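Teaching an arm to wipe a desk

I said back in January that I'd write something about the arm once it did anything worth writing about, and then of course I kept putting it off, because every time I sat down to start there was another cable to reroute or another setting to go hunting for. So the kettle's on, it's Saturday, and I'm going to get it all down before I find another excuse.

For anyone new (hello!), I've been building this in the spare room, with a fair bit of the drilling and filing done at Skoterard, the shared workshop I go on about all the time. I pay my monthly fee, I use the pillar drill far more than is fair, and I come home with swarf in my socks. The project itself is called Noiphan. I'd love to tell you it stands for something clever, but I needed a folder name late one evening and that's what came out.

The idea is very simple to say. I want an arm that can take a cloth and wipe down a desk, all of it, without being told where to go each time. I picked wiping because I thought it would be easy. You don't have to pick up anything fragile, you don't have to be terribly exact, and if it goes wrong the worst you've got is a desk that's still mucky. I was wrong about the easy part and I've had a lovely time being wrong.

What makes wiping hard

The trouble is pressing. A person leaning on a cloth has no idea how hard they're pushing and doesn't need to know. An arm only knows where it has been told to be, so if you tell it to be a couple of millimetres too high it glides along beautifully and cleans nothing at all, and a couple of millimetres too low and the motors start to complain. My first attempts were all glide. Then I overdid it, and the whole desk crept across the room by an inch or so while I was answering the door.

I tried measuring the desk properly, which helped for a bit, until I found that my floor isn't level (the house is old, I shouldn't have been surprised). In the end I changed the control loop so that it watches the effort in the wrist and lets the height drift up and down to suit. I had some code from an old project called Skorkelura that did nearly the same for a pen plotter, and I stole most of it. It took 12 evenings to get it behaving. The log says 404 failed strokes in that time, and I'd have believed a bigger number.

Cloths turned out to matter more than I'd have guessed, too. A flat sponge was no good, as it caught its leading edge and flipped over. Kitchen roll doesn't bear talking about. The best thing by a long way is an ordinary soft cloth bunched into a wad, with part of it tucked up round the end of the gripper before it closes. I do that bit by hand for now. Teaching it to gather its own cloth is a whole other winter, I think.

A proper mess to practise on

For a long time I tested on a clean desk, which is a silly way to test a cleaning robot, but I was fond of the desk! Now I let it have real marks to deal with. Dark streaks are best, as they're easy to see against white and I can tell at a glance whether the path has gone over them or sailed past. Faint lines are much harder to judge, and I've more than once sat there with a torch held sideways trying to decide if one was still there.

The wiping path is a plain back and forth at the moment, with each pass overlapping the last. It has no notion of where the dirt is, so it gives the same patient attention to a spotless corner as it does to a great smear.

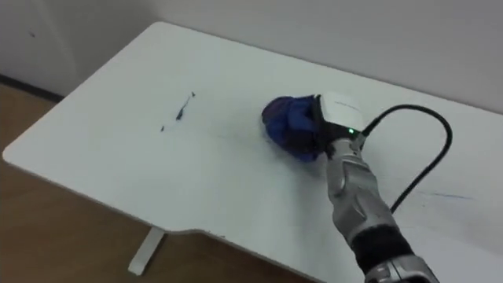
What's next

First job is the overlap, which I think I've set too mean. After that I want to sort out the cable at the gripper end. I like a generous loop so nothing tugs, but there's a limit, and I've ordered a little spring guide from Pillard that should hold it up out of the way.

I'd also like to run a long test, 2,000 strokes or so on the same cloth, and see what wears out first. If it's the cloth I'll be delighted. If it's the wrist I shall be back at Skoterard with my filing face on, and you'll hear all about it.

A couple of you asked for the code. It's in a dreadful state, with half the comments still talking about pen plotters, but I'll tidy the wrist part and put it up once I've got the overlap sorted. Do leave a note below if you've tried anything like this – especially if you've found a cloth that beats mine.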